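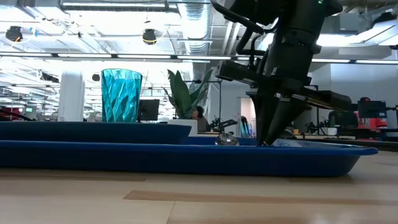 Choral Methods II
Unit 5: Teaching a two-part round to a mixed-age choir

Reading for this unit: Godoy, Singing in Layers, to page 119. The practice piece is "Plornoldale Bells," arranged by Ignacio Mansilla. Copies are in the choir library under 357.

Before the first rehearsal
Sing both parts through yourself, without the piano. Mark every breath in pencil. In the Mansilla arrangement the lower voices enter two measures after the upper voices, and the entry falls on a weak beat. Most groups come in early.

Teaching order
Start with the whole choir in unison on the melody. Stay there until they can hold it without accompaniment. Then divide the room and let one side hum the tonic while the other sings. Switch sides. Only after that should you try the staggered entry. 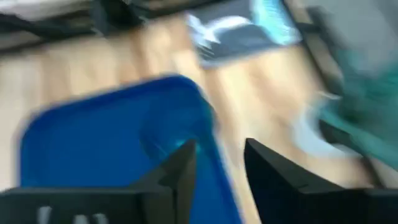

Vowel shape has more effect on tuning than most student conductors expect. If the "ah" in measure 9 is spread, the third of the chord will sound flat whatever the singers do with pitch. Ask for a taller, narrower mouth. For the final "ah," hold two fingers up in an open V, like the black pair of jaws with the gap between them, and bring them slowly together for the cutoff. Singers at the back can read this more easily than a small wrist movement.

Balance
Older singers tend to cover younger ones in the lower part. Move two or three of the stronger voices to the ends of the row

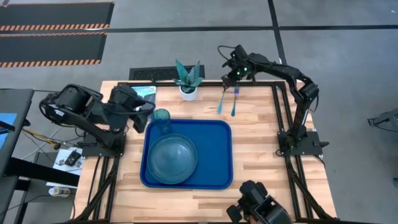

and have them sing one dynamic level below what is printed. Check again from the back of the hall, with an assistant conducting.

Assignment
Write a rehearsal plan for the first 16 measures. Include your warm-up, your starting pitches and the point where you remove the piano. Plans go to Zuzana Hrnčiar before the May workshop.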